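3 数据与方法

3.1 研究区域

本文的调查在Gikisthorpe与Dernside两地进行。前者为沿河旧镇,住宅以联排式为主,户均储物面积较小,多数住户无独立车库;后者为后期扩建的居住区,独立住宅比例较高,阁楼与附属棚屋较为普遍。两地共用同一废弃物收运体系,大件物品需预约上门,小件日用品则由住户自行投放至街区收集点或送往Doherty回收站。收运规则一致而储物条件不同,使两地适合用于检验储物空间对日用品存留时间的影响。

需要说明的是,两地住户在租住比例上存在差异。Gikisthorpe租住户较多,合同期较短,迁居频率较高。迁居本身会触发集中清理,因此储物空间与迁居频率两个变量在地域层面上部分重叠。本文在第3.6节的模型设定中将二者分别纳入,并在第3.8节讨论由此带来的识别问题。

两地均无针对小件日用品的按量收费制度。住户处置一件旧毛巾或一只塑料架,其直接货币成本为零,所付出的主要是分拣、搬运以及作出决定所需的时间。既有文献多以大型电器和家具为对象,处置成本高而频次低,结论难以直接推广到小件物品。本文所关注的范围限定为单人可徒手搬运、无需工具拆卸即可离开住所的物品。

3.2 抽样与回收

抽样框由两地的住址登记清单合并而成,剔除商用地址、空置地址及集体住所。在此基础上按住宅类型与居住年限分层,各层内采用系统抽样。共发放问卷3,000份,回收有效问卷2,775份。问卷由住户中实际负责日常整理的成年人填写;同一住户有多人共同承担整理工作的,由住户自行推举一人。

问卷分为住户信息、储物空间、物品清点与处置记录四个部分。物品清点部分要求填答者在指定的储物单元内逐件登记,储物单元包括浴室柜、厨房抽屉、衣柜下层和工作台四类,由问卷编号随机指定其中一类。这一设计减轻了填答负担,但也意味着单一住户的数据不能代表其全部存量,相应推断只能在样本层面进行。

从有效问卷中另抽取600户进行入户复核。复核由经过统一培训的调查员执行,内容限于问卷所指定的储物单元,不涉及住所其他部分。复核员先在不参看原问卷的条件下独立登记,再与原问卷比对,差异逐项注明原因。常见差异来源依次为:复核时物品已被移走;成套物品的计数口径不一致;填答者未将闲置物品视为“拥有”。最后一类差异在访谈中反复出现,填答者倾向于把长期未用的物品称为“还没扔的”,并在登记时将其略过。问卷说明中原有“请登记单元内的所有物品”一句,预调查后改为“请登记单元内的所有物品,包括准备丢弃但尚未丢弃的物品”。

入户复核安排在九月,以避开夏季外出与冬季节庆。选择这一时段的另一考虑在于,季节性纺织品在此期间开始轮换,储物单元的开启频率较高,填答者对单元内物品的记忆较为清晰。其代价是衣柜下层的存量可能受到轮换过程的短期影响。

3.3 物品的分类框架

物品按材质与结构两个维度分类。材质维度沿用回收站的接收类别,分为纺织、硬质塑料、金属、陶瓷与玻璃、纸质以及混合六类。结构维度由本研究另行制定,分为单体、成套与复合三类。单体指不可无损拆分的单件物品;成套指购入时以组为单位、使用时可分离的物品;复合指由多个形态各异的部分连成一体、各部分磨损与失效进程可能不同的物品。

两个维度交叉后形成编码矩阵,每件物品占据其中一格。编码员首先确定结构类别,再确定材质类别。先结构后材质的顺序是在预编码阶段确定的。若先判断材质,编码员往往以面积最大的部分代表整体,复合物品因此被低估;先判断结构则可迫使编码员逐一考虑各组成部分。

纺织类单体中数量最多的是毛巾。毛巾在家庭内部的流转路径较其他物品更长,通常由洗浴用途依次降级为擦手、擦脚、清洁,最后用作垫衬或包裹材料。降级过程中物品的物理形态变化不大,名称与存放位置却会改变,因此若以名称为编码依据,同一条毛巾在不同住户中可能被归入洗浴用品、清洁用品或杂物。为消除这种不一致,本文对纺织类物品一律以织物结构为第一依据,毛圈织物单列一个子类,不论其当前用途。

毛圈织物的判别依赖于表面是否存在可见线圈。对于使用时间较长、毛圈已部分倒伏的物品,编码员需将织物平展后观察边缘与中部两处,任何一处线圈可辨即归入该子类。织物在储物单元中常以揉皱状态存放,体积与平展折叠状态相差悬殊,故问卷中由填答者目测的“占用空间”一项不用于纺织类的分析,仅保留件数。颜色亦不作为编码依据,但予以记录,供复核时核对是否为同一物品。灰色与褐色之间的中间色在不同光照下判读差异较大,记录时统一写作“灰褐”。毛圈织物在揉皱状态下的外观见图1。

图1 浅米色台面上处于揉皱状态的灰褐色毛圈毛巾
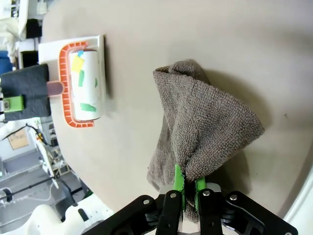

3.4 复合物品的编码规则

复合物品在总存量中所占份额低于单体,却集中了编码分歧的大部分。分歧主要来自两个方面:一是组成部分是否构成独立物品,二是插入、套接或搁置于主体之上的另一物品应否与主体合并登记。

对第一个问题,本文采用连接准则。两个部分之间若为固定连接,即在不借助工具、不造成损坏的前提下无法分离,则视为同一物品;若可徒手分离且分离后各自仍可使用,则视为两件。准则中的“仍可使用”由编码员依据一般用途判断,不要求与住户的实际用途一致。盖与容器的关系单独规定:盖与所属容器同时存在时合并为一件,单独留存的盖或单独留存的容器各记一件,并标注“失配”。失配物品的存留时间在后文单独报告,预期其长于完整物品,理由是住户通常预期另一半仍在住所某处。

对第二个问题,本文区分容纳与附着。被容纳的物品,如置于杯中的笔、插于管状部件内的杆件,与容器分别登记,并在关联栏中互相引用;附着的物品,如贴于表面的标签和胶带,不单独登记。这一区分在平面类和盒类容器上少有争议,在带有管状部件的支架类物品上则需要更细的规则。此类物品的管口多为开放或半开放,插入物可能仅露出端部,编码员若从正面观察,容易将其误认为支架本身的装饰或封头。规则因此要求编码员至少从两个方向观察管口,并将管口状态记为空置、有盖或有插入物;有盖与有插入物可同时成立。

图2给出一件由矩形平板与竖直圆管连成的白色塑料支架,其前方圆管管口敞开,后方圆管较高,管口有深红褐色的盖,并有一根桃色圆柱形杆件竖直插入,杆端露出盖外。

图2 米色台面上的白色塑料支架

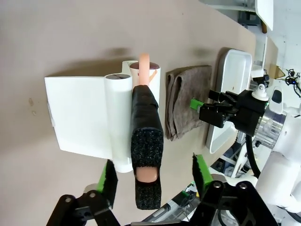

支架类物品的材质编码以主体为准,插入物的材质在其自身条目中记录。若盖与主体材质不同,材质维度记为混合;材质无法凭观察确定时,记为待定,不作推断。待定条目在描述统计中单独列示,在模型估计中并入混合类,并以剔除待定条目的样本作为稳健性检验。

编码由Vesna Gashi与Siobhán Moriarty独立完成,二人在编码期间不交换结果。分歧条目先由双方各自书面陈述依据,再共同查阅规则文本;规则文本不足以裁定的,补写规则并对已编码条目回溯修订。规则文本的每次修订均保留旧版本。回溯修订仅限于受新规则影响的类别,以避免在修订过程中引入新的不一致。

编码录入使用Wundum登记表。该表以物品为行,以结构、材质、状态、存放单元、关联条目为列,关联栏允许填入多个条目编号,但不允许自引用。录入完成后先执行双向引用检查:若甲条目引用乙条目而乙条目未引用甲条目,则退回编码员补正。在支架类物品中,双向引用缺失的比例高于其他子类,多数缺失发生在插入物一侧。

3.5 存留时间的度量

存留时间定义为物品最后一次按其主要用途使用之时至登记之时的间隔。该定义排除了使用期,仅覆盖闲置期。对尚在使用的物品,闲置期记为零,在模型中作为单独状态处理。对已处置的物品,闲置期的终点为离开住所之时,该信息来自问卷的处置记录部分。

填答者对最后使用时间的回忆精度有限。问卷未要求给出具体日期,仅提供由近及远排列的时间区间,最远一档为开放区间。区间边界以生活事件而非日历划分,例如“上一次换季之前”“搬入现住所之前”。预调查显示,以生活事件为锚点时,填答者跳答的情况减少,但不同住户之间的区间长度不再相等。本文利用住户信息部分的居住年限将事件区间换算为时间区间,无法换算的条目按区间删失处理。

用途降级给存留时间的度量带来额外困难。一条从洗浴降级为清洁用途的毛巾,按原主要用途计算已进入闲置,按现用途计算仍在使用。本文同时报告两种口径。窄口径以购入时的用途为主要用途,降级即视为闲置开始;宽口径承认降级后的用途,仅在任何用途均停止后才视为闲置。两种口径在硬质塑料类中差别很小,在纺织类中差别显著,正文各表以宽口径为准,窄口径结果列于附录。

闲置期还受到“备用”这一表述的影响。访谈中,填答者常以“备用”解释未使用物品的存在,而备用既可指有明确触发条件的储备,也可指尚未作出处置决定的推迟。问卷以追问方式加以区分:若填答者能够说出一种会使其重新取用该物品的情形,记为条件性备用,否则记为非条件性备用。前者在模型中不计入闲置。这一处理会使闲置存量的估计偏低,因为部分填答者所述情形过于宽泛,例如“万一来客人”,编码员对此不作合理性判断,一律接受。

3.6 模型设定

以物品为分析单位,以住户为聚类单位,建立离散时间风险模型。因变量为物品在某一区间内是否离开住所,自变量分为物品层与住户层。物品层包括结构类别、材质类别、失配标记、存放单元以及是否存在关联条目;住户层包括储物面积、居住年限、迁居次数、住户人数与所在地。基线风险以区间虚拟变量表示,不施加函数形式。

住户层的未观测异质性以随机截距吸收。整理习惯、对浪费的态度等因素在住户内部具有较强的一致性,若忽略该项,基线风险会呈现虚假的下降趋势:倾向于及时处置的住户率先退出风险集,余下的住户本就较少处置。随机截距假定服从正态分布,另以两点离散分布作敏感性分析。

关联条目的存在违反了物品之间条件独立的假定。支架与其插入物往往一同被移走,二者的处置时间高度相关。对此采用两种处理。第一种将互相引用的条目归为一个关联组,在组的层面增加随机效应;第二种仅保留每个关联组中的主体条目,放弃插入物的信息。两种处理所得的主要系数方向一致,第二种的标准误较大。正文报告第一种。

储物面积以对数形式进入模型。预先设想的机制有二。其一为容量约束,面积越小,新物品进入时对旧物品的挤出越强;其二为可见性,面积越大,旧物品越可能退出日常视野,处置决定因缺乏触发而推迟。两种机制预测的系数符号相同,仅凭储物面积无法区分。为此引入存放单元与储物面积的交互项。浴室柜与厨房抽屉每日开启,可见性机制较弱,若面积效应在这两类单元中依然存在,则应主要归于容量约束。

3.7 缺失与权重

缺失分为整卷缺失与单项缺失。整卷缺失通过按住宅类型和居住年限构造的事后分层权重加以校正。未回收问卷的地址在租住比例上高于已回收地址,权重相应上调租住户。单项缺失集中于最后使用时间与购入用途两项,采用链式方程多重插补,插补模型包含分析模型中的全部变量以及颜色与状态两个辅助变量。

物品名称字段不参与插补。该字段由填答者自由填写,书写形式差别很大,且有相当部分为家庭内部用语,例如以原主人的称谓或购入地点指代物品。编码员在可以辨认时将其映射到分类矩阵,无法辨认时联系填答者澄清;联系未果的,若结构与材质两栏已填,则保留条目,名称记为不详。

经入户复核的住户以复核登记为准,但处置记录仍采用原问卷,复核员无从观察已经离开住所的物品。复核样本与未复核样本在登记完整性上存在差异,本文以复核样本估计各子类的漏登率,再据此调整未复核样本的存量估计。漏登率假定在子类内部不随住户特征变化。按住宅类型分别估计漏登率时,结果在独立住宅中略高,其余类型之间差别不大。

3.8 识别上的限制

前述储物空间与迁居频率的重叠未能完全消除。在样本中,储物面积大而迁居频繁的住户较少,该部分的估计主要依靠函数形式外推,读者在解释相应交互项时应当留意。以未曾迁居的住户作子样本重新估计,面积效应有所减弱,符号未变。

处置记录依赖回忆,较近的处置更易被报告,较远的处置则可能遗漏,由此产生的偏误会使基线风险在较早区间内被低估。回收站保存的投放记录以重量计量,不含物品信息,无法用于逐件核对,只能对材质类别的总体构成作粗略比较。比较显示纺织类在问卷中的份额高于投放记录。可能的原因包括部分纺织品经由赠送或街区交换离开住所,未进入回收站;也包括硬质塑料类单件较重,在以件数与重量分别计算份额时排序本就不同。现有数据不足以分离这两种解释。

此外,随机指定单一储物单元的设计无法观察物品在单元之间的移动。毛巾由浴室柜移至工作台,在本研究中可能表现为浴室柜的一次“离开”,除非填答者在处置记录中注明去向仍在住所之内。问卷为此设有“移至住所其他位置”选项,选择该项的条目不计为处置,按右删失处理。该选项在纺织类中的使用频率最高,在陶瓷与玻璃类中最低,与第3.3节所述的降级路径相符。第4节首先报告各单元的存量构成,随后给出风险模型的估计结果。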